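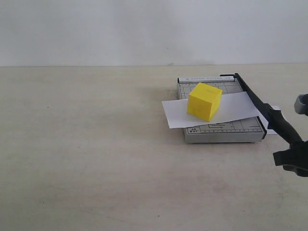 Home | Notebook | Instruments | Scales and Tuning | Contact

2025-07-01

Practice piano, Tarnen upright, Talludville room 2. Second regulation pass. Kavitha on the bench, me on the tools, Divya Mudaliar in for the last hour to play it.

Carried over from April: key dip uneven in the tenor, two sluggish hammers, pedal squeak. Students had been marking wrong dynamics in their logs and blaming their left hands. Some of that is the piano.

Key dip. Rechecked the whole tenor section with the block. Notes 40 to 46 were shallow, 43 the worst. Front rail punchings swapped for thinner paper under 41, 43 and 44. The others came in after I reseated the keys on the balance rail. 46 is still a hair shallow. Left it, will look again after it has been played.

Sluggish hammers. 14 and 60. Both center pins tight. Eased 60 with one drop and worked it by hand, swings freely now. 14 did not respond. Pulled the flange, reamed, repinned one size up. Kavitha Krishnan did the repinning and her fit is better than mine, so she should do the next one too. Flange screw on 14 was stripped halfway, replaced from the Varghese box.

Repetition. Slow trill on 43/44 fine. Fast trill drops the upper note if the key is not let up past halfway. Normal for an upright with this much lost motion. Took up the capstans a quarter turn across the section and it improved. Did not touch the bass.

Pedal. Squeak is the trapwork dowel and not the spring. Graphite on the dowel, gone for now. Damper lift is late at the top end, so half pedaling is close to useless there. Beginners will not notice. Anyone working on the Dristov studies will.

Tuning. Only checked, did not tune. Octaves acceptable, unisons drifting at the top of the treble. Wait until the room humidity settles. The window unit was on when we came in and off when we left.

Play test, Divya: C major and E flat major hands separate, then together, two octaves, slow. Then the first page of the second Dristov study. She reports the tenor is even enough to voice a melody with the left thumb, which it was not before. She still hears a bump going from 46 to 47. Agrees with the block reading.

Note for teachers using room 2: please keep the bench at the lower mark for the younger ones and do not put books on the lid during lessons. The buzz on low A was a pencil.

To do
- 46, one thin punching
- damper timing, top section
- order center pins, two sizes
- ask whether the window unit can go on a timer

Filed under: Piano / Upright / Regulation log

Talludville Piano Workshop notebook | Contact the workshop | Back to top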